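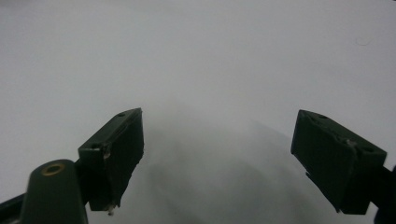 Section 4: First Clean and Everyday Care of Your Lela White Top

Your Vakwood Lela top is white. You knew this when you ordered it, and so did everyone who tried to talk you into the walnut. Owners who follow this section tend to stay on good terms with it.

Before you start
You will need two soft cloths, a bowl of lukewarm water and a little plain dish soap. Leave the scouring pad under the sink.

First clean
1. Peel off the protective film, starting at a corner. Pull slowly and keep it low to the surface. It will cling to your sleeve.
2. Check for leftover film along the edges. Scraps are clear, thin and very good at hiding.
3. Add 4 drops of soap to the water. More soap makes more streaks.
4. Wring out the first cloth until it stops dripping, then wipe the top in long, straight passes from one side to the other.
5. Dry at once with the second cloth.
6. Wait 25 minutes before putting anything on the top, including the cat.

Note: A white top shows shadows. Before scrubbing at a gray patch, move whatever is above it, your head included. If the patch moves too, you may stop cleaning.

Fine gray marks
Thin, curly marks are usually a hair, a thread or a light scuff.
1. Try to pick it up.
2. If it stays put, rub gently with a damp cloth and a dab of soap.
3. If it is still there, use a white eraser with almost no pressure. Brush off the crumbs.
4. Still there? Look at it from where you normally sit. Many marks are cured at this step.

CAUTION: Do not use bleach, acetone, scouring powder or "melamine sponges." The sponges work beautifully and leave you with one shiny spot forever.

CAUTION: Always put a trivet under hot pans. A folded newspaper is not a trivet, and the ink transfers.

Everyday care
Wipe up coffee, beet juice, turmeric and red wine when they land. Our Prandton workshop left a curry stain on a test panel for 18 hours, and we still have the panel. It is now considered yellow.

Lift things to move them. Unglazed mugs and the feet of cheap lamps are the usual offenders.

Deep scratches cannot be polished out. For a replacement top, write to Žofie Machala in Parts at our Watkins office and include the number from the label on the underside. Clear the table before you look for it.

Continue to Section 5: Tightening the Legs.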